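# Tabletop Tidy: equipment plan and data card

Last updated: 8 Mar 2020

This file covers the hand-held gripper recordings made for the Tabletop Tidy project and the equipment we need to buy or replace before the next round. It is kept next to the data so that the people planning the budget and the people using the recordings read the same thing.

## What is in the set

The set holds 1,307 recordings of small desk objects being picked up, moved or put back on a table. Each one was made by a person holding a two-finger gripper with a camera on it. No robot arm was used at this stage. The arm is a separate line in the budget and is not approved yet.

Recordings come from 14 sites. We chose public and semi-public rooms such as cafés, reading rooms and shared offices over our own lab, where every table is the same height and color. Travel was the largest single cost of the first round, ahead of the grippers.

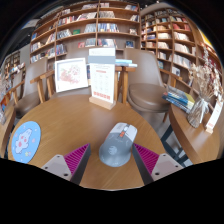 Site time is booked in half-day blocks. A block covers setup, recording and putting the table back as it was. Quiet hours are cheaper at most places, and a booking outside opening hours usually means paying a member of staff to be there. Budget for the second case and treat the first as a saving.

## Objects

Objects are ordinary office and household items. The computer mouse task uses a mouse and a round mouse pad, and either can be replaced from any office supplier. We do not buy special test objects. Put 40 dollars per site in the plan for replacements and expect to have money left over.

## Equipment now in use

- Gripper bodies: four, all bought from Marnine in one order. Two have worn screw threads and should be counted as spares only.
- Finger pads: ribbed, magenta. Pads are a consumable. Order them with the bodies, as shipping on a small order costs more than the pads do.
- Cameras: one per gripper, plus one spare. Keep the lens type the same across all units, or the old and new recordings will need separate calibration.
- Storage: two portable drives per kit. One stays at the office.
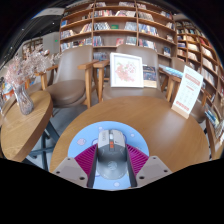
- Carrying cases: the current ones are too shallow for a gripper with the camera mounted. Replace them in this order.

## Planned purchases

1. Two new gripper bodies, to replace the worn ones. Quotes are in from Marnine and Huenchumán. The Huenchumán quote includes pads but has a longer lead time.
2. A full set of pads for every body.
3. Deeper cases.
4. One robot arm on a rolling base, for replaying the tasks. Stalik will rent one by the month with an option to buy. We recommend renting first.

The arm order has to be placed by November to fall in the current budget year. Items 1 to 3 can go ahead without it.

## Not covered

Labeling is paid for under the Cistivthorpe contract and does not appear in this plan. Neither does compute.

## Known limits

Glare on polished tabletops varies a lot between sites and has not been corrected. Signs and book covers in the background are left as recorded.

This site uses cookies to remember your settings. Accept | Manage preferences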